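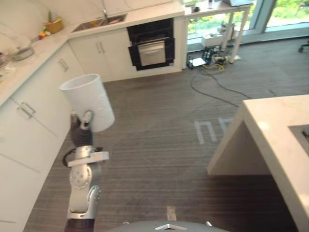
Photo : Sketgate

Cuisine de Candlow, ma fiche de contrôle n° 1 487

Bon, je reprends la même trame que la dernière fois et j'écris mes remarques au fil de l'eau, vous me pardonnerez les abréviations !

1. Plans de travail
[x] Surface en bon état
[x] Joints
[ ] Zone dégagée
Le plan clair façon marbre est nickel, pas un éclat, j'ai passé la main partout. Je décalerais quand même le petit panier tressé dans l'angle, il mange la place à gauche de l'évier.

2. Meubles bas
[x] Portes alignées
[x] Poignées serrées
Rien à dire. J'ai tiré sur toutes les barres en métal et aucune ne bouge (la fiche précédente en signalait une, c'est donc réglé).

3. Évier
[x] Robinet sans fuite
[ ] Bac vide
Il traîne des petites bricoles dans la cuve. Merci de vider avant de lancer l'eau, le siphon a déjà été démonté deux fois.

4. Panier à vaisselle coulissant
[x] Coulisses
[ ] Refermé après usage
Alors là, j'insiste lourdement.

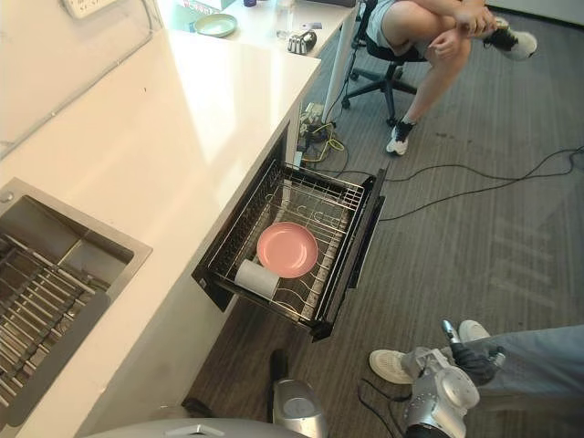
Un panier laissé ouvert arrive pile à hauteur de tibia, et avec une assiette et un gobelet posés dessus on a vite fait de tout envoyer par terre. On charge, on pousse, on ferme – même si on revient dans une minute. Et le gobelet se range tête en bas, pas couché.

5. Câbles et sol
[ ] Passage libre
[ ] Multiprise hors du sol
[x] Moquette sans accroc
Mon gros point noir. Sous le bureau blanc c'est un vrai sac de nœuds, avec la multiprise au milieu, et un long câble noir traverse la moquette. Je demande une goulotte et un passe-câble, référence Pisach 70 si on en a encore en stock. En attendant, du ruban large, bien à plat.

6. Bureau voisin
[x] Chaise stable
[ ] Verre loin des appareils
La bouteille en verre n'a rien à faire à côté de l'électronique, elle retourne en cuisine.

7. Pièces métalliques et mécanismes
[x] Arêtes vives
[x] Fixations visibles
Regardé à la lampe, pas de bavure qui accroche les doigts.

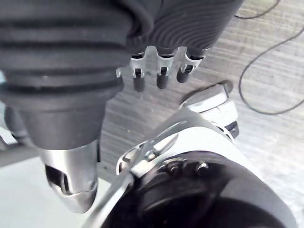 Point 7, gros plan sur le manchon nervuré et les doigts en métal.

8. Suites à donner
Goulotte et passe-câble : commande à passer chez Ogundipe.
Multiprise : à fixer sous le plateau du bureau.
Prochain passage en décembre, avec la fiche 1 678.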